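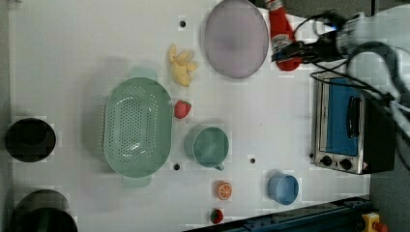

Unathi Gumede asked after the last session why Erkero charges players for a second map when the first one has so much empty ground. Keep the question in mind for week 9.

Map size and travel time

The base map in Erkero is 4000 meters across. On foot, a player needs more than 17 minutes to cross it. Measure the walk before you add any content.
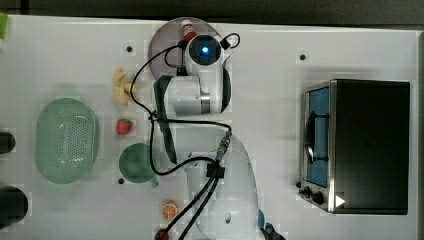

Landmarks have to be readable from the camera the player uses. In a top-down game, height is mostly lost and color does the work. A small red bottle with a white cap is easy to pick out on a white table, even next to a big white arm. Give your pickups the same contrast with the ground.

Place landmarks first, then roads, then missions. Dasska did it in the opposite order and its

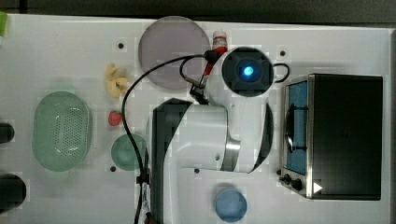 roads had to be redrawn in July.

For next week: sketch one region with no more than 100 props. Hand it to Lwazi Masilela.

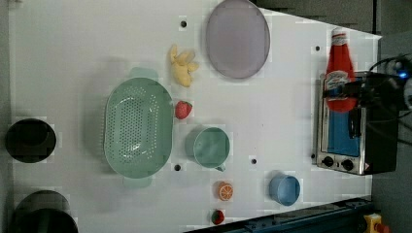 Fig. 4. Play food and a mint-green colander from above.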